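Chapter 6
Where Do You Put the Drinks Aisle?

My first job in retail was at a grocery store called Galtby, on the late shift, and for the first month all I did was face shelves. Facing means pulling every item forward so the store looks full. It is dull work, and I learned more about layout doing it than I did in two years of business school (sorry to my professors, a couple of whom are still friends).

What I kept noticing was the milk. Galtby kept it at the very back, in the left corner, as far from the doors as you could walk without leaving through the loading dock. People came in for milk and went out with milk, crackers, a magazine and a birthday card. You have probably done this yourself this week! I did it on Tuesday.

In Chapter 5 we looked at the store as a box: how big it is, what it costs per square foot, how many items it can hold. In this chapter we start moving the walls and shelves around inside that box. We'll follow one store, Privlow, through a full reset. Privlow has 3000 items on its list and 134 feet of wall shelving, and when I first walked in, the owner had them arranged in the order the delivery trucks used to arrive. She knew where everything was. Her customers asked at the counter.

We'll begin with traffic maps, which you can draw with a pencil and a copy of the floor plan. You stand somewhere out of the way, pick a shopper, and trace the path they take. Do 100 of these and you'll start to see the dead corners. Do 300 and you'll be sick of it, but your map will be good enough to argue with. After that comes adjacency, the question of what sits next to what. Pasta by the sauce is easy. Batteries are hard, and I have changed my mind about batteries three times since the last edition.

Then we get to drinks, and drinks are a headache. They're heavy, they sell fast, and the containers refuse to agree on a height. Set the shelf for a short can and the slim ones won't go in. Set it for the slim ones and you're paying for air above everything else. Section 6.4 has a worksheet for this, adapted from one we used at Quansah, and I'd do it before you read the answer key.
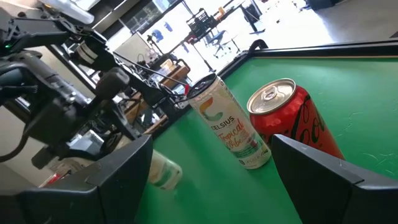 By Lamisi Sowah

A tall, slim Celsius next to a shorter, wider Coca-Cola Zero: that's the shelf-height problem with only two products in it. Now picture a whole cooler door. Keep the pair in mind when you reach the worksheet, where I'll ask you to choose a single shelf setting and defend it.

Before you go on, sketch the store you shop at most, from memory. Mark the entrance, the registers, the milk and the cold drinks. Don't go check. We'll use the sketch in 6.1, and again in 6.6 when we get to Sidell and its one-way aisles.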